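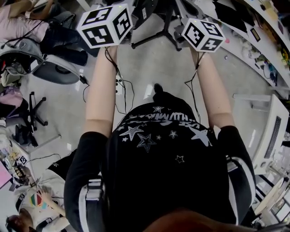
13 de agosto — segundo dia com o kit da Juser

Hoje foi a minha vez de andar com os cubos nas mãos, um de cada lado, cheios daqueles padrões a preto e branco. O da direita segue-me que é uma maravilha! O da esquerda ainda salta quando viro o pulso depressa, e os cabos pendurados no antebraço cansam-me mais do que eu esperava (a Tegwen diz que me habituo, veremos). Fizemos 50 gravações, 20 para repetir. O Joon-young quer alugar o kit por mais um mês — eu pedia primeiro cabos mais curtos. Amanhã escrevo à Juser a perguntar o preço.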